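Vernix (software)

Vernix is a planning and control package for robot arms that handle cloth, mainly bedding. It was started at Ziltik, a small software firm, and is now looked after by a group of outside contributors under Jeanine Groen. The name covers three parts: a perception module (Kaewkla), the fold planner, and a low-level control loop. Often confused with Humside, the test harness, which is a separate download.

Background

First written by Nattawut Boonchu as a script for finding sheet corners in depth images. Corner finding worked on a flat table and failed on beds, where corners are mostly tucked under or hidden in a heap. Boonchu dropped corners altogether and went over to edges and folds. Benedito Paiva joined soon after and wrote the planner. Early releases had no version numbers, only the month, so the May release is still called "May" in the mailing list.

Perception

Kaewkla takes colour and depth from a camera at the wrist and gives back a height map of the cloth, plus a list of likely grasp lines. White fabric is the hard case. Low contrast, soft shadows, and depth noise about as tall as the creases it is meant to find. Later versions smooth the height map over several views before looking for folds -- slower, but far fewer false edges. Pillows were read as very large wrinkles until Ama Akpalu added a seperate class for them.

The gripper itself shows up in every wrist view and has to be masked out. The mask is drawn from the joint angles, not learned. Cables are not in the arm model and need to be painted in by hand, once per gripper. Forgetting this gives a phantom ridge in the middle of the bed, which is the commonest fault reported by new users.

Planning

The planner works on short moves: pinch, lift, drag, release. It tries 500 candidate moves per step on a coarse cloth model, keeps the best 40, and runs those again on a finer one. Score is flatness of the whole sheet, minus a penalty for pulling the far side off the matress. No long plans. After each move it looks again and starts over, as cloth seldom ends up where the model says.

Paiva's first version planned four moves ahead. Dropped for cost. A branch with two-move lookahead exists, kept up by Clementina Teixeira, not merged.

Control

The control loop runs apart from the planner and has its own stop. It limits speed near the bedding and drops the grip if the pull force climbs too fast (snagged sheet, trapped hem). Linkage grippers need a correction table, because the fingertips move along an arc as they close and end up a little higher or lower than asked. Without the table the fingers pinch air or press into the mattress. The table is made once with the supplied calibration tool and then loaded at start.

Testing and tooling

Humside replays recorded runs and compares the planner's choices before and after a code change. The recorded set holds 1033 runs, of which 1029 are used; the other four have broken timestamps and are kept to check that the loader rejects them. Replays can't show whether a new move would have worked, only that it differs, so changes to scoring are also tried on a real bed in a furnished room. Groen has argued for furnished rooms from the start -- mirrors and windows upset depth cameras, and bare labs hide that.
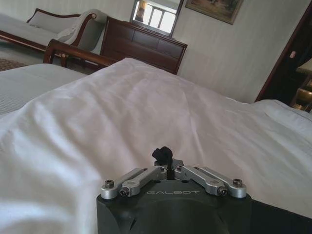 Known limits

Striped or patterned bedding gives false folds where the stripes bend. Partly fixed by weighting depth over colour.

Mirrors return a second, false room behind the wall. Points beyond the bed area are cropped before planning, so harmless unless the crop box is set too large.

Fitted sheets not supported. Elastic is not in the cloth model.

Two beds close together may be merged into one surface. Setting the bed outline by hand gets round it.

Two-armed use is listed in the settings file but does nothing at present.

See also

Cloth simulation; Grasp planning; Hand-eye calibration; Humside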